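工单 751
状态：已关闭
建单时间：2026年4月
车型：Stikine 双门轿跑，十二缸双涡轮，四轮空气悬架，主动排气阀门
诊断软件：Mukska
分类：底盘 / 空气悬架 / 间歇性故障
优先级：普通，后改为高

问题描述

客户反映行驶中仪表偶发提示“悬架功能受限”，提示出现后车身左后侧略低，舒适模式变灰不可选。熄火、锁车、重新启动后提示消失，车身高度恢复。故障不随天气变化，冷车热车都出现过。客户描述多在匝道加速或超车时出现，市区缓行未见。

进厂时无报警，故障灯不亮，四轮高度目测正常。车辆无事故记录，底盘护板完整。出厂后加装项目：无。上次保养在本店完成，项目为机油、空调滤芯和制动液，同时按服务活动更换过主动排气阀门执行器（Dijkstra 供货），保养单上没有悬架相关作业。

初检

用 Mukska 做全车扫描。悬架控制单元存有一条偶发故障：左后高度传感器信号不可信。其余控制单元无相关记录。读冻结帧，故障存储时车速高于 20 km/h，压缩机未运转，储气罐压力在正常范围，电池电压正常。侧向加速度接近零，可以排除急弯造成的真实侧倾。

清除故障码，原地怠速，四个高度传感器的数据流平稳。人工压左后翼子板，数据随车身变化，方向正确，回弹后回到原值附近。

举升，检查左后高度传感器。支架无变形，连杆两端球头无旷量，插头锁止到位，针脚无腐蚀、无退针。晃动线束，数据无跳变。

气路：左后空气弹簧、管接头、分配阀各出口喷检漏液，无气泡。用 Mukska 的保压测试程序做整套系统测试，通过。车辆停放一夜，第二天早上量四轮轮眉高度，与前一天的数值一致。

路试：技师驾驶，市区加一段快速路，故障未重现。

阶段结论：机械和气路正常，怀疑左后高度传感器内部间歇性故障。拟更换传感器，向厂方技术支持提交申请。 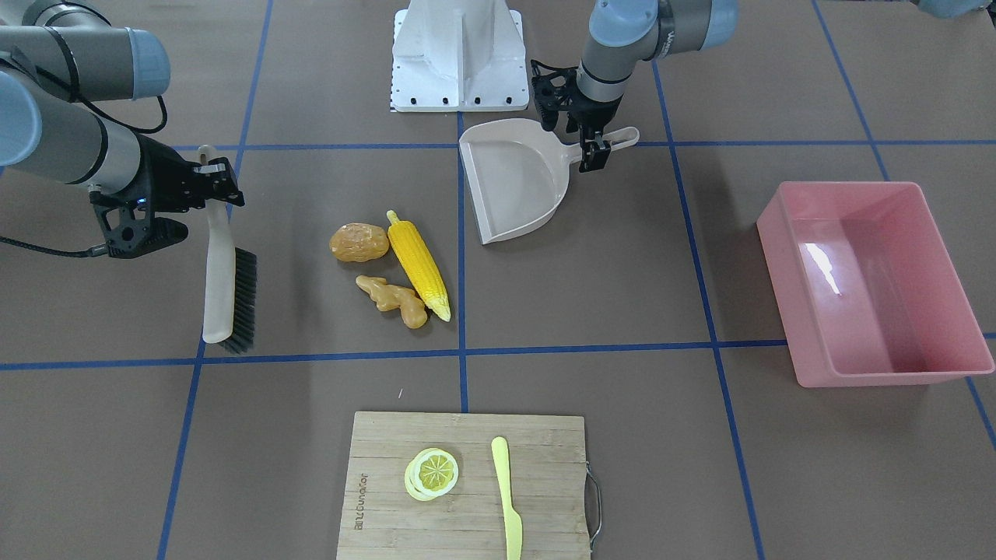

Brivmont：暂不批准更换传感器。冻结帧只说明控制单元认为信号不可信，没有说明信号本身错在哪里。请补充以下内容：左后与右后传感器在故障瞬间的原始信号电压；故障瞬间的发动机转速、挡位、驾驶模式；传感器供电和接地的动态测量值，静态测量不接受。另外请把左后和右后传感器对调，标定后路试，看故障是否跟着传感器走。两只传感器零件号相同，安装方向不同，对调时注意摇臂朝向。

补充检查一：传感器对调

按要求对调左后、右后传感器，重新做高度标定。标定前确认轮胎气压，车辆停在水平地面，车内无人，行李舱清空，车门和行李舱盖关闭。标定一次通过。

路试时采集数据，运动模式，快速路入口加速。故障重现，故障码仍然指向左后。传感器已经换到右后位置，故障没有跟过去，传感器本体可以排除。

回看记录，左后信号在故障瞬间出现一个台阶式跳变，持续时间很短，随后回落，又跳变一次。控制单元判定信号不可信，进入降级模式。右后、左前、右前同一时刻曲线平滑。跳变前后悬架控制单元没有发出任何阀门指令，车身高度在跳变期间没有真实动作，报警之后才由降级逻辑调整高度。客户看到的左后偏低是降级以后的结果。

补充检查二：找触发条件

同一路段又做了几次加速，油门轻重不同。把左后传感器信号和发动机转速叠在一张图上，跳变总是落在转速升过 2000 rpm 的时候。舒适模式下缓加速，同样的转速，不跳变。运动模式下几乎每次都跳变，但不是每次都报故障。

改在举升机上原地测试，车轮悬空，挂空挡踩油门让转速超过 2000 rpm，运动模式。左后信号有同样的跳变，幅度与路试一致，不报故障。推断信号可信性校验只在车速高于 20 km/h 时启用，所以原地测试能看到跳变，看不到故障码，初检时的怠速测试也就什么都看不到。

问题回到厂方：请确认校验启用条件。

Brivmont：确认，校验启用车速为 20 km/h，低于该车速时只做断路和短路监测。原地能够复现信号跳变，后续测量请在原地进行，不必再路试，避免反复进入降级模式。请检查同一工况下有哪些执行器动作，重点看运动模式与舒适模式之间的差异。发动机悬置、主动排气阀门、冷却风扇、后扩散器附近的电器都在范围内。测量用示波器，万用表采样太慢。

补充检查三：执行器排查

在 Mukska 里逐个做执行器测试，点火开关打开，发动机不启动，同时监视左后高度信号。

发动机悬置：切换软硬，左后信号无变化。

冷却风扇：低速、高速，左后信号无变化。

燃油泵：强制运转，左后信号无变化。

后雾灯、倒车灯、制动灯：逐个点亮，左后信号无变化。

主动排气阀门，右侧：打开、关闭，左后信号无变化。

主动排气阀门，左侧：打开瞬间左后信号跳变，关闭瞬间跳变，静止时恢复。连续触发 3 次，每次都重现，波形形状相同。

拔掉左侧排气阀门执行器插头，原地运动模式把转速拉过 2000 rpm，左后高度信号平滑。插回，跳变恢复。

至此因果关系成立：运动模式下转速升过 2000 rpm，控制逻辑打开排气阀门，左侧执行器电机动作，左后高度信号受干扰。舒适模式下缓加速时阀门保持关闭，电机不动作，与客户“市区缓行未见”的描述相符。

补充检查四：测量

查电路图。左侧排气阀门执行器的电机接地与左后高度传感器的接地在左后轮罩内侧汇到同一个接地点。右侧两者分属不同接地点，右侧执行器动作对右后信号没有影响，与测试结果一致。

示波器一通道接左后传感器信号线，二通道接传感器插头接地脚，参考端夹在蓄电池负极。静止时接地脚电位接近零。触发左侧排气阀门，接地脚电位明显抬升，形状与电机启动电流一致，信号线同步抬升。参考端改夹到接地点旁边的车身裸金属，结果相同。参考端改夹到接地点的线耳上，抬升消失。压降在线耳与车身之间。

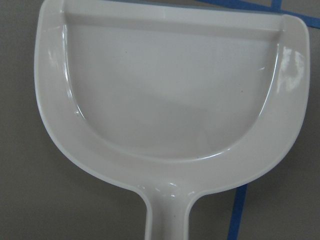 拆检接地点

拆左后轮、左后轮罩内衬。接地螺母外观正常，有漆标，用手拧不动。用扭力扳手复核，未达到规定力矩就开始转动。拆下线耳，线耳与车身接触面之间有一层未去净的底涂，接触面只有靠近螺柱的一小圈发亮，其余部分发暗。螺柱根部螺纹里也有底涂。

查上次服务活动的作业指导：更换左侧排气阀门执行器时需要松开该接地点，取出旧执行器支线，装新支线，重新紧固。作业指导里写明了紧固力矩，没有写清洁接触面。底涂的来源无法确认，可能在出厂时就有，重新紧固以后线耳角度改变，原来的接触点没有对上。只能写到这一步，没有更换前的测量数据。

执行器本身：Dijkstra 新件，测电机启动电流，在规范范围以内。没有证据表明执行器有问题，不更换。

处理

断开蓄电池负极。清除线耳和车身接触面的底涂，露出金属。清理螺柱螺纹，线耳两面打磨平整，检查压接部位，无松动、无断丝。更换接地螺母，旧件不复用。线耳按原角度装回，按规定力矩紧固，打漆标，接地点外部涂防腐蜡。装回轮罩内衬和车轮。

传感器换回原来的位置，重新做高度标定。左右传感器均为原车件，没有更换。

清除所有控制单元故障码，恢复蓄电池断电后需要学习的项目：车窗防夹、天窗、转向角。

验证

原地：Mukska 触发左侧排气阀门，示波器重复之前的接法，接地脚电位无明显抬升，信号线平滑。运动模式把转速拉过 2000 rpm，左后信号平滑。

路试：原路段，运动模式加速，录取数据流。四个高度信号正常，无报警，无故障码。舒适模式、自动模式各跑一段，正常。

停放一夜后复查，轮眉高度无变化，全车扫描无故障。

厂方意见与后续

Brivmont：数据收到，同意按接地点接触不良处理，费用走服务活动返修，不走空气悬架保修。请在返修代码里填执行器作业的编号，不要填传感器。作业指导会提交修订，增加清洁接触面和复测压降两个步骤。修订发布之前，请各店对已经完成该服务活动的 Stikine 进厂时顺带复核左后轮罩接地点力矩。没有客户抱怨的车辆不需要拆开线耳，力矩合格即可放行。

店内答复：收到。已在预约系统里给相关车辆加备注。有一个问题，力矩合格但接触面有底涂的车，只看力矩查不出来，是否可以改用执行器测试加数据流判断？操作时间比拆轮罩短。

Brivmont：可以。用 Mukska 触发左侧排气阀门，同时看左后高度信号，有跳变就拆检，没有跳变就只复核力矩。注意 Mukska 的数据流刷新率要调到最高，并且只勾选左后一个信号，勾选多了会漏掉跳变。两种方法任选，工单里写明用了哪一种。

店内答复：按此执行。

补充备注，供后来查同类故障的人参考

故障码“左后高度传感器信号不可信”在知识库里的推荐措施排第一的是更换传感器。本车如果直接更换，换件后的路试若用舒适模式，故障不会出现，车会交出去，客户再回来。建议路试至少包含一次运动模式下的全油门加速，并且车速要高于校验启用车速。

万用表测接地电阻，本车静态结果合格，与示波器结果不一致。小电流下接触面还能导通，电机启动时才有压降。遇到共用接地点的传感器偏移，以带载压降为准。

右侧执行器的接地点在行李舱侧板后面，服务活动中同样动过，本车复核力矩合格，未拆。

数据附件：路试记录、原地触发记录、示波器波形（处理前、处理后），均已上传到本工单。Mukska 导出的文件需要用同版本软件打开，旧版本打开后转速通道为空。

关闭记录

客户已取车，交车时说明故障原因和处理内容，客户无异议。传感器申请单撤回。工单关闭，如同一故障再次出现，在本工单下重新打开，不要新建。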